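Cell 2 – PC disassembly bench
Inspection after uncommanded descent
Inspector: Trinidad Godoy
Cell owner: Cuiping Qian
Status: restricted use, reduced speed only

Reason for inspection
On Saturday the arm dropped 8 mm during a hold above an open case. Gripper closed, no load, no operator inside the marked area. The controller logged a following error on the elbow joint and then a protective stop. No injury. One socket lever bent.

1. Emergency stop, bench side – PASS
Tested three times. Drive power removed each time.

2. Emergency stop, door side – PASS WITH COMMENT
Works, but the button needs a firm push. Replace at next service.

3. Joint brakes – FAIL
Elbow brake slipped under the static test. The other joints held for the full 30 seconds. Brake unit ordered from Tichý. Arm not to be left holding over a workpiece until fitted.

4. Controller log – COMMENT
The same following error appears twice in May, both times cleared from the pendant without a report. Any repeat of this code must be written in the cell book before reset.

5. Speed limit – PASS
Set to 25 per cent and locked by password. Cuiping Qian holds the password.

6. Gripper – PASS
Fingers and tip checked for cracks and play. Fixings tight, marked with paint pen.

7. Cable routing on arm – PASS WITH COMMENT
Cable does not snag in the programmed positions. The loop is longer than the Pilto drawing allows, and it should be shortened when the elbow is opened for the brake. Check again at full reach afterwards.

8. Approach height over workpiece – FAIL
The hold point in the old program was set too low for any brake fault to be caught in time. New hold point is 62 mm above the board. The final approach is now a separate move and needs the pendant enable switch.

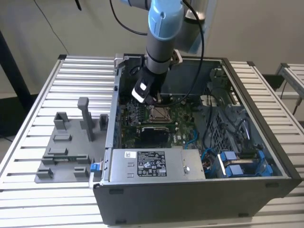
The separate move was run ten times at reduced speed with no error logged. This does not clear item 3. The fault was intermittent before and may be again.

9. Workpiece isolation – PASS
Mains lead removed and power supply discharged before the case goes on the bench. Add this step to the printed sheet, where it is missing.

10. Workpiece restraint – COMMENT
The case can be pushed sideways by hand. Plurden to quote for two end stops. Until then, check position before every run.

11. Floor marking – PASS
Tape worn at the door corner, still readable.

Actions
Fit elbow brake and repeat item 3 – Godoy
Shorten cable loop – Godoy
Update printed sheet, remove old program from controller – Qian
Send both log files to Totine – Qian

Full speed is not permitted until items 3 and 8 have been inspected again and signed by both names above.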